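Crappie at Groteritz, Slow but Steady

Kiran and I got to Lake Groteritz at first light and worked the brush piles on the north side. Minnows under a slip float did nothing until we set them at seven feet. After that we had a bite on most drifts – light ones, easy to miss. Water was 46 degrees at the ramp.

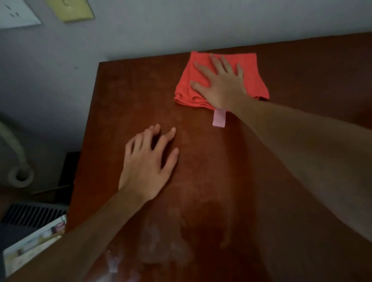

What I'm changing next time

Smaller hooks, and a longer rod for the deep pile by the dam. Kiran wants to try jigs.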